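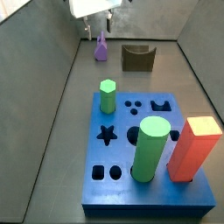 Progress report to the Olivares Fund
Kerley Listening Room: late-night music program
3 June 2020

When we last wrote, in April, we promised you a summer of dancing. We have since become a radio station, more or less. The room has been closed to the public all spring, and the residents now play from their kitchens, with mixed results in the bass department.

Streams. We have put out 17 sets so far, each two hours long. The disco nights do best. The ambient night drew 30 listeners, and we suspect several were asleep, which the artist took as a compliment.

Tickets. Of the 127 advance tickets sold for the opening party, more than half have been carried over to a date we can't yet name. The rest were refunded in full, and the fees came out of our own bar budget – no great sacrifice, given the state of the bar.

Sound system. The Witov speakers are paid for and in the building. The Celico amplifier is paid for and in a warehouse in another state. We call weekly. They have lovely hold music.

Money. Spending is under plan, mainly for lack of anything to spend it on. We ask to move the unused travel line to artist fees, so that residents get the full rate for streamed sets. A revised budget is attached, and we'd like an answer before the July sets are booked.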